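Blue bins come to the sorting tables at Ironley

Nov 18, 2019
By Ita Mac Suibhne
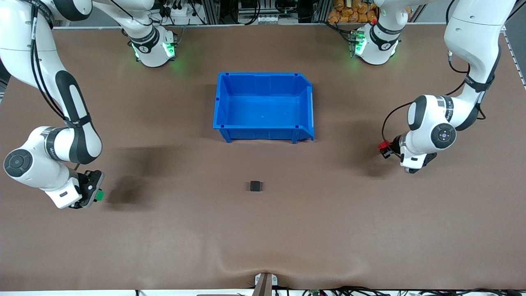

Issue 31

The repair and reuse store in Ironley will change the way it keeps its small parts. From this month the old cardboard boxes go out, and open plastic bins come in their place. The store has ordered 60 of them from the supplier Dabbas, all in the same blue color.

The bin is a simple thing. It is rectangular and open on top, and one end has a lip which is cut down at an angle, as is typical for parts bins that are made to stack. The walls have ribs in them and there are small square feet at the four corners. With the low lip a person can look for a screw or a hinge and does not need to lift down the whole pile.

The store keeps at the moment 2767 kinds of small parts on its list, from door handles to lamp fittings. Many of them were until now in boxes with handwriting on the side, and the handwriting was not always possible to read. In March the shelves in the back got wet from a leaking pipe, and five boxes of washers and bolts had to be thrown away. After this the store started to look for plastic.

Grirkance, the company that runs the store, says the sorting will be done shelf by shelf, so the counter can stay open. Each bin will be put on the table empty and filled with one kind of part only. Then it gets a printed label on the front and goes back to the shelf. Door and window parts are the first, and electrical parts come after them.

Customers who bring parts for donation are asked to keep different sizes in different bags. Mixed bags are still accepted, but they will wait until the new shelves are ready. Very rusty pieces should go to the metal container at the Grurkia recycling yard.

The old cardboard boxes which are dry and clean can be taken home free of charge. They are stacked beside the entrance, on the left.

5 comments
31 shares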